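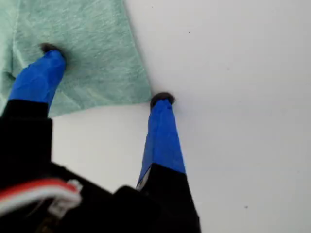 Mahtab Rashti asked, after reading the previous report, whether the planner should be choosing grasp points at all while the cloth edge estimate was still moving between one camera update and the next. The project team agreed with her. Much of the work in this period followed from that question, and it is reported first.

## Edge estimation and grasp planning

Under the earlier design, the perception module sent a new edge line to the planner every time it finished one, and the planner recomputed the grasp each time. When the estimate shifted by a few millimetres, the target shifted with it, and the arm would slow down, correct and slow down again.

Simin Nouri has rewritten the interface between the two modules. The planner now waits until 12 consecutive estimates agree within a set tolerance, then locks the target and hands it to the controller. If the estimates do not settle within 200 milliseconds, the attempt is abandoned and logged. The tolerance is held in a configuration file and can be changed without rebuilding the software.

The planner also places the two fingertips by separate rules. One is assigned to the fabric and the other to the work surface beside the edge, and each has its own contact check before the fingers are permitted to close. Pale cloth on a white surface remains the hardest case for the edge detector, and the team has kept it as the standard test condition.

## Control

Shahram Vahidi completed the move to the 100 Hz force loop. The old loop shared a process with the logger and was delayed whenever a large file was written. The two now run separately. Pressing force is limited in software at the controller level, so a fault in the planner cannot raise it.

One defect remains open. On release, the controller sometimes reports contact after the fingers have lifted. Readings are being filtered as a temporary measure, and the cause has not been found.

## Tooling and data

The Zomham replay tool is in daily use. It plays back a logged attempt with the camera stream, the edge estimate and the finger commands on one timeline. Nghĩa Doãn has added a search by failure type, which was requested at the last review. The archive holds 3000 logged attempts. Attempts recorded before the logger change carry unreliable timestamps and have been excluded from tuning.

## Variance from plan

Work on two-layer separation has not started. It was scheduled for this period and was displaced by the interface rewrite. The team requests that the milestone be moved to December, with no change to the budget.

## Next period

- Find and correct the false contact report on release.
- Run the standard test condition at the Hokatitz site using the locked-target planner.
- Begin two-layer separation with the fabric stock supplied by Leemans.
- Provide the funder with read-only access to the replay tool. Yasaman Zamani will arrange the accounts.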